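Das Glück der richtigen Schraube

Eine Liebeserklärung an das Ersatzteil

Von Wiebke Thiele

Als bei meiner Küchenmaschine der kleine Mitnehmer brach, ein Ding von der Größe eines Hemdknopfs, wollte ich sie zuerst auf die Straße stellen. Der Motor lief, die Schüssel war heil, sogar das Kabel sah noch ordentlich aus. Aber der Teig blieb liegen, wo er lag. Ein Anruf beim Fachhandel ergab, dass man Maschinen dieser Baureihe nicht mehr führe und dass es gerade sehr schöne neue gebe. Ich habe aufgelegt und angefangen zu suchen. Das war im Juli, und eigentlich habe ich seither nicht mehr aufgehört.

Wer einmal in die Welt der Ersatzteile hineingerät, kommt so schnell nicht wieder heraus! Es gibt dort Foren, in denen Menschen nachts um zwei über den Durchmesser einer Dichtung verhandeln. Es gibt Kataloge, die nie jemand weggeworfen hat, abfotografiert auf Küchentischen, mit Kaffeerand. Und es gibt diese Zeichnungen, für die ich eine regelrechte Schwäche entwickelt habe: Explosionszeichnungen, in denen ein Toaster so auseinanderschwebt, als hätte jemand die Schwerkraft kurz gebeten, draußen zu warten. Jedes Federchen hat seine Nummer. Mein Mitnehmer war die 798. 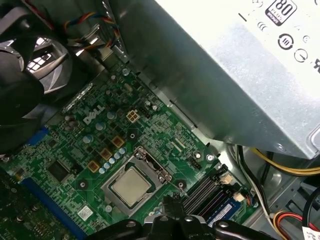 Ausgabe 121 | Seite 6

Die Nummer zu kennen ist schon die halbe Reparatur, das habe ich von Verena Thaler gelernt. Ihre Werkstatt liegt im Souterrain eines früheren Schuhgeschäfts, und über der Tür steht immer noch der Name Karakaya, den sie beim Einzug einfach hat hängen lassen. Die Leute bringen ihr Nähmaschinen, Plattenspieler, Kaffeemühlen, Handrührer, Rollläden (ja, auch die) und ab und zu einen Rechner, dessen Besitzer nicht einsieht, warum er wegen eines müden Lüfters alles neu einrichten soll. Sie nimmt fast alles an. Nur Drucker nicht. Über Drucker möchte sie auch nicht reden.

»Die meisten Sachen sind gar nicht kaputt«, sagt Thaler, während sie das Gehäuse einer Clivano aufhebelt, einer kleinen Espressomaschine mit herrlich übertriebenem Chromhebel. »An denen ist etwas kaputt.« Ich habe mir den Satz aufgeschrieben und zu Hause an den Kühlschrank gehängt, der übrigens ebenfalls eine neue Türdichtung bekommen hat.

Bei der Clivano war es ein Ring aus Gummi. Er kostete weniger als die Straßenbahnfahrt dorthin. Thaler zog den alten mit einem Zahnarzthäkchen heraus, hielt ihn gegen die Lampe und ließ mich daran biegen: hart wie eine Büroklammer. Der neue lag in einer Blechdose, auf der »Rundes, klein« stand. Daneben stand »Rundes, sehr klein«, daneben eine Dose mit der Aufschrift »Weiß nicht«, und ich muss sagen, dass mich die dritte am meisten gereizt hat. Darin lagen ein Messingröhrchen, eine Art Flügelmutter mit nur einem Flügel und ein Zahnrad aus rotbraunem Material, so fein geschnitten, dass man es als Anhänger tragen könnte. Thaler wartet bei jedem davon auf den Tag, an dem das passende Gerät zur Tür hereinkommt. Zweimal ist das schon passiert, erzählt sie, und man sieht ihr an, dass sie von beiden Tagen noch lange zehren wird.

Von der Kunst, eine Nummer zu vergeben

Dass ein Ersatzteil überhaupt eines ist, setzt eine Entscheidung voraus, die lange vor dem Verkauf fällt. Jemand muss beschlossen haben, dass man das Teil lösen darf. Eine Schraube ist in diesem Sinn eine Einladung, eine verschweißte Naht eine Absage. Wer alte Geräte öffnet, merkt schnell, mit wem er es zu tun hat. Bei den Nähmaschinen von Skivetti etwa sitzt alles, was verschleißt, auf der Seite, die man ohnehin zum Ölen aufklappt. Im Handbuch, einem grauen Heft mit wunderbar strengen Sätzen, wird die Benutzerin aufgefordert, den Riemen »selbst und ohne Sorge« zu wechseln. Ohne Sorge! Ich habe das laut vorgelesen, im Bett, mein Mann wollte schlafen.

Die Radios von Rernton sind der andere Fall. Sie klingen warm und weich, die Skala leuchtet bernsteinfarben, und die Rückwand ist mit Nieten befestigt. Man bohrt sie auf, flucht und setzt am Ende Schrauben ein, damit es die Nächste leichter hat. Thaler erkennt an solchen Schrauben, ob vor ihr schon einmal jemand im Gerät war. Manchmal liegt sogar ein Zettel darin. In einem der Radios fand sie die Notiz: »Kondensator getauscht, der daneben macht auch nicht mehr lang.« Ohne Unterschrift. Er hat dann doch noch lang gemacht, vermutlich Jahrzehnte, aber als sie den Zettel las, war er tatsächlich hinüber.

Sie hat ihren eigenen Zettel dazugelegt.

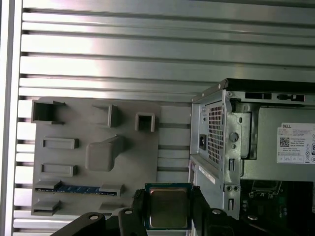 Ersatzteile können heute auch dort entstehen, wo es nie eine Nummer für sie gab, und das finde ich das Aufregendste an der ganzen Sache. Wer eine abgebrochene Klammer vermessen kann, kann sie nachzeichnen und Schicht für Schicht drucken, und wenn sie beim ersten Mal klemmt, nimmt man eben ein bisschen Material weg und druckt sie noch einmal. Besonders gut gelingt das bei allem, was etwas anderes festhalten soll. Eine matte graue Platte aus dem 3D-Drucker, an einer Wand aus Aluminiumprofilen befestigt, mit einem offenen Kästchen in der Ecke, einem Winkel und einer kleinen quadratischen Buchse: So unscheinbar kann das aussehen, und trotzdem steckt in jeder dieser Formen die Frage, was genau wohin gehört. Mein Respekt vor Haltern ist in den letzten Monaten jedenfalls enorm gewachsen. Ich besitze inzwischen einen für das Sieb und einen für den Deckel, dessen Topf es nicht mehr gibt.

Natürlich hat das Selbermachen Grenzen. Gedrucktes mag nicht jede Hitze, und bei allem, was an der Steckdose hängt, sollte jemand danebenstehen, der weiß, was er tut. Thaler schickt Leute auch wieder nach Hause, mit dem Gerät unter dem Arm und der Auskunft, dass hier nichts mehr zu holen ist. Fünf Minuten Kopfschütteln, nennt sie das, kostenlos. Dafür fragt sie immer, ob sie die Füße behalten darf. Gemeint sind die Gummifüße, die unter fast jedem Gerät kleben und die merkwürdigerweise immer als Erstes verloren gehen.

Und die Preise? Reden wir kurz darüber, es ist ja kein Geheimnis. Es gibt Teile, die mehr kosten als das Gerät, in das sie gehören. Ich habe ein Angebot für einen Schalterknopf gesehen, bei dem ich erst an ein verrutschtes Komma glaubte. Es gibt aber auch den Herrn aus dem Forum, der mir für das Porto eine Handvoll Federn schickte, in Zeitungspapier gewickelt, mit der Bitte, ihm zu schreiben, ob sie passen. Sie passten nicht. Ich habe ihm trotzdem geschrieben, er hat andere geschickt, und jetzt tauschen wir uns über Brotbackformen aus.

Mein Mitnehmer kam schließlich aus einem aufgelösten Elektroladen, in der Originaltüte, der Aufdruck schon blass. Ich habe ihn erst einmal nur angesehen. Dann die Schüssel abgenommen, die Schraube gelöst, das alte Teil heraus, das neue hinein, ein leises Klicken. Es war spät am Abend, Hefe hatte ich keine im Haus, also habe ich einen Rührteig gemacht, viel zu viel davon, und die Maschine lief und lief.

Im Tütchen waren übrigens zwei. Den zweiten habe ich Verena Thaler gebracht. Er liegt bei »Rundes, klein«, falls ihn jemand braucht.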